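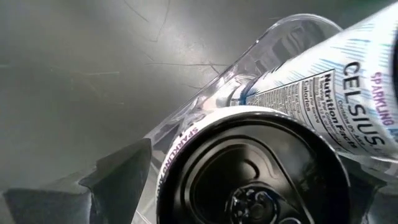 Completed by Murdo Buchanan, Electoral Services, Sestthorpe
Checked by Ustyna Hrynyshyn, November

Polling station inspection: Pivamgate Hall
Registered electors: 524

1. Entrance and signs
Satisfactory. Notices are at eye level. The sign on the side gate must be turned to face the road.

2. Step-free access
Action needed. The ramp is sound but the handrail is loose at the lower end. The hall has been asked to repair it before the poll.

3. Polling booths
Satisfactory. One booth is at wheelchair height. Pencils are to be tied on the morning of the poll.

4. Register and eligibility guidance
Action needed. The guidance sheet for staff is last year's edition. Presiding officers must use the current list of qualifying nationalities and must not ask an elector for proof of citizenship if the name is on the register. Queries go to Volodymyr Onyshchenko by telephone.

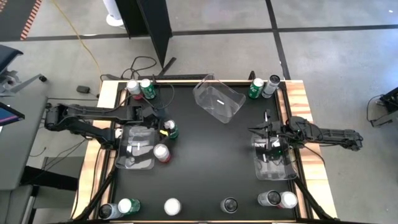 5. Ballot box and seals
Satisfactory. Box 26 was examined and closes properly. Twelve spare seals are held at the office.

6. Privacy area for identity checks
Satisfactory. The screen is stable and a mirror is provided.

7. Fire exits
Satisfactory. Both doors open freely. The capacity notice (100 persons) is displayed.

Items 2 and 4 to be inspected again by Petro Hrynyshyn.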